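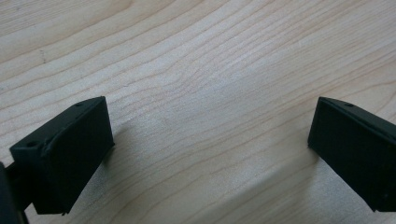
Boltby's reading room gets its long table back

The long table at the Boltby reading room is open for business again, after an absence that began in August and was supposed to last 13 days. Readers who have spent the fall balancing newspapers on their knees may resume spreading them out, elbows permitting.

The table went away to have its top stripped and refinished by Bakalis, the furniture repair shop on the far side of the bridge. It came back on Monday, November 4, 2024, noticeably paler than it left. Regulars who remembered it as a dark table have been informed that it was always a light one, and that the dark part was varnish, floor wax and several decades of coffee.

Not everyone has taken the news well. One reader asked at the desk whether the right table had been returned. Another wanted to know if the color would "come back," and was told that it probably would if people kept putting mugs on it.

The bill came to $936, which includes collection, delivery and a new brace under one end. The reading room paid for most of it out of the Saturday book sale, a fund that had been earmarked for a second heater. Members voted on the matter in the summer and chose the table by a margin of 3. The losing side has been wearing its coats indoors ever since, in some cases with a certain emphasis.

Bakalis put the delay down to the finish. The first product tried, a hard oil, stayed tacky through a spell of damp weather and had to be taken off again. The shop then switched to a thinner coat and left it alone for two weeks, a treatment it says most furniture would benefit from. It also removed a quantity of chewing gum from the underside, at no extra charge, and declined to say how much.

In the meantime the room made do with a pair of folding tables lent by the Rullier Street bowling club. They were well meant. One of them folded on several occasions without being asked, most memorably during the August meeting of the local history group, when it took the minutes and a plate of shortbread down with it. Both have now gone home.

New rules apply to the restored top. Coasters are required, and there are 33 of them in a box by the door, left over from a fundraiser for the Ruveck ferry landing and printed with the wrong year. Ballpoint pens may be used only with something under the paper. Jigsaw puzzles are welcome, though anyone starting one is asked to finish it the same week. Glue of any kind stays at the craft bench, where the damage has already been done.

The first booking was the map evening, which needs the whole length of the table and had been meeting on the floor. Its members say the floor was fine for the first half hour.

The room keeps its usual winter hours, and the table may be reserved at the front desk. The matter of the second heater is on the agenda for the next members' meeting. Coats are advised.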